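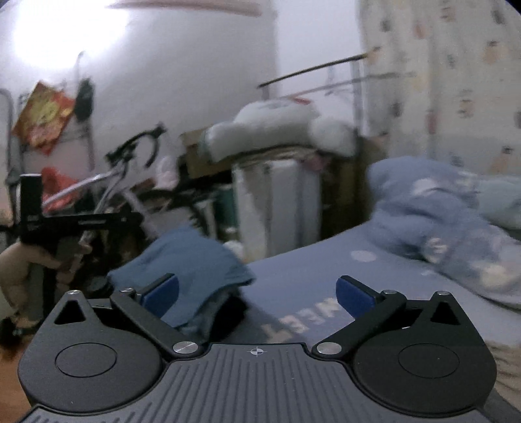
Keir Lindsay reckons a bed should be stripped right back before anything gets folded, and he's put that in the comments twice now, so fine, noted. Start with the sheet, he says, and pile the blankets on the floor. I still do it the lazy way. Blankets shoved to one side, sheet smoothed, blankets back.

Bedroom tidy, gallery page. Posted 2021-01-07. Only two up so far, rest when I get a minute.

Quick intro for anyone new. This is the January sort-out, one room at a time, bedroom first becuase it was the worst. Blue bedding mostly, it all goes together so I don't have to think. Top picture is the periwinkle sheet with the big lettering on it, blanket still in a heap. Didn't bother matching the pillowcases.

Bits people asked about last time:

Storage boxes are Andel, the 70 litre ones. Lids a bit stiff. Two under the bed, one on the landing.

Drawer dividers, Leckie. Cheap. Would get again.

Wash powder is Prolard, no idea if its any better than the usual, smells nice.

Folding: thirds, then thirds again, small stuff on top of the big stuff. Odd cloths go in last. Anything with a hole goes in the rag bag, no arguing.

Last gallery (the airing cupboard) had 1,284 views which is daft for a cupboard. Thank you all. 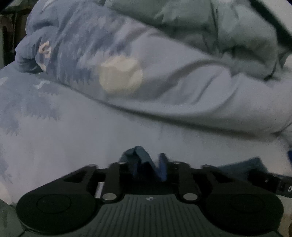 Blue cloth on the pale blue patterned blanket. Crumpled, needs folding.

Wardrobe next, then the dreaded shelf. 19 coat hangers going spare if anyone local wants them, leave a comment. Will add more pics to this page as I go, same adress, no need to sign up again.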